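FOR IMMEDIATE RELEASE

January 18, 2020

**Polteck opens free repair desk and parts library in Grodimbridge**

GRODIMBRIDGE – Got a dead washing machine timer? A furnace that clicks and does nothing? Polteck will take a look, for free. The repair firm opens its new public repair desk in the old Gallagher shoe store this February, with a lending library of tools and a parts room in back.

First come, first served. No appointment, no membership, no catch.

Polteck has fixed household appliances out of a rented garage on the edge of Grodimbridge for 15 years. Most of that work was pickup and drop-off, paid by the job. The repair desk is something new for the firm – a storefront where people can bring in the part that quit, sit down with a technician and find out if it is worth saving. If it is, they can borrow the tools and do the work at home. If they'd rather not, Polteck will quote a price. Either answer is fine.

What the desk will look at:

- control boards from washers, dryers, dishwashers and ovens
- thermostats and furnace controls
- lamps, fans, radios, mixers
- sewing machines (bring the foot pedal and the power cord, please)

What it won't: microwaves, anything gas-fired that is still hooked up, phones, or televisions over the size you can carry in by yourself. Laptops maybe later in the year.

**The parts room**

The parts room starts out with 3,954 cataloged items, pulled from appliances that were headed for scrap. Knobs, hinges, door latches, belts, boards, pumps. Everything is shelved by maker and then by model number, so write yours down before you leave the house. It is usualy on a sticker inside the door or behind the kick plate. A picture on your phone works too.

Parts are priced in four bands, marked by colored dots on the bins. Returns accepted if the dot is still on. Polteck is also taking donations of dead appliances, small ones only for now, at the rear entrance on Wolier Street during open hours. Please empty the crumb tray.
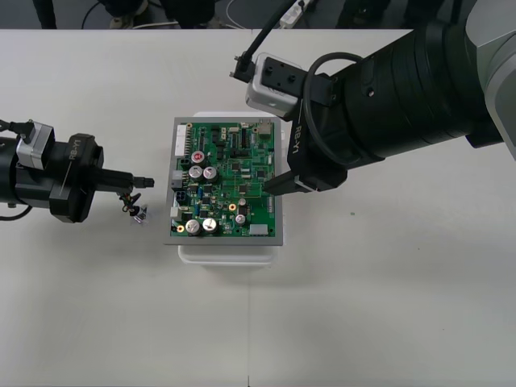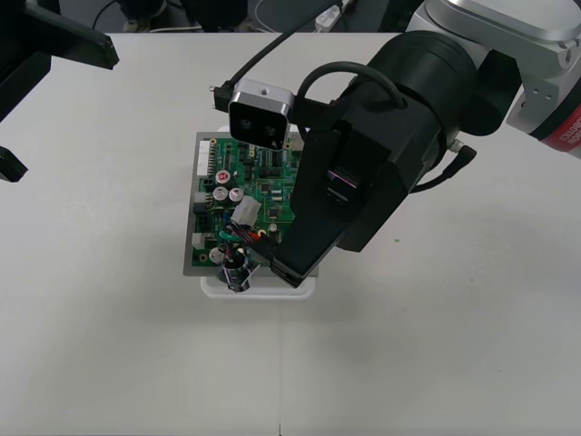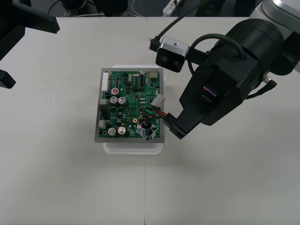
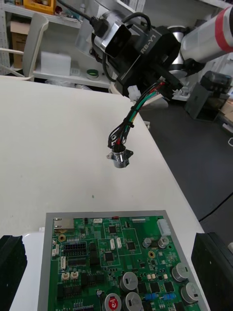

*Circuit board on a white tabletop (first three photos); wire bundle with connectors (last photo). Photos: Polteck. Free for press use.*

**Classes**

Evening classes begin the second week the desk is open. First topic is how to use a multimeter, then soldering, then a two-part session on washing machines that will not drain. Ages 12 and up, kids under 16 with an adult. Seats are limited to what fits around the big table. Sign up at the counter, or call. Bring safety glasses if you own them – there are loaners but they are scratched.

A class on canning-season equipment, pressure gauges and such, is planned for early summer. Date to come.

**The building**

The Gallagher store stood vacant after the shoe business closed. Polteck kept the front windows, the long wooden bench and the foot-measuring devices, which are screwed to the floor and are staying. New wiring, new lighting and a ramp at the front door went in over the fall. The fitting area is now the repair counter. The stockroom shelves needed almost nothing done and hold the parts.

Over 3,000 households in the Grodimbridge area were mailed a flyer with the opening week schedule on the back. The flyer lists the old phone number for the garage. That number still works and will ring through to the desk, but please use the new one if you have it.

**Hours and getting there**

Open afternoons Tuesday thru Friday, all day Saturday. Closed Sunday and Monday. Parking behind the building, enter from Wolier Street. The bus stop is across from the front door. Street parking out front is metered and they do ticket.

Opening day has coffee, a tour of the parts room every hour, and a table of free odd knobs for anyone who wants them. The tool library will not lend on opening day, only sign people up. Lending starts the next day the desk is open.

**About Polteck**

Polteck repairs household appliances and sells used and refurbished parts in Grodimbridge and the surounding towns. Regular pickup and drop-off service continues as before, at the same rates.

Press contact: Polteck front desk, Gallagher building, Grodimbridge. Reporters are welcome to stop by before opening day – knock hard, the bell isn't hooked up yet.

\# \# \#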